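CLUMHAM, November 2018 — Kilico is delighted (and a little out of breath!) to announce that its winter coat drive has passed 1,000 coats, all of them given by neighbors here in town and over in Jukata.
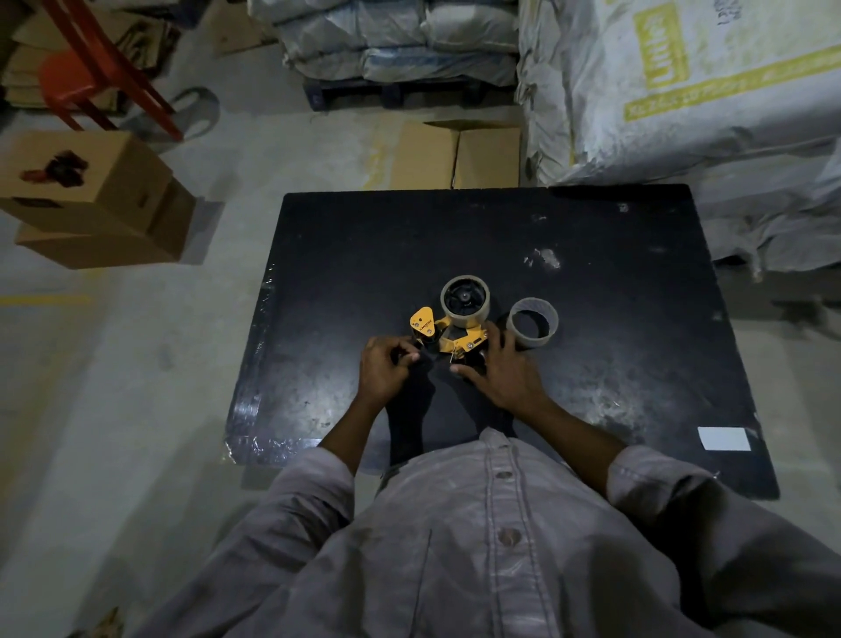
The drive opened in October with 104 coats on the very first Saturday, and the bags have kept on coming ever since — parkas, rain shells, even a christening cape.

"I've lived here most of my life and I still wasn't ready for this," said Shahla Sharifi, who runs the drive. Drop-off continues at the Kilico front desk until the end of the month.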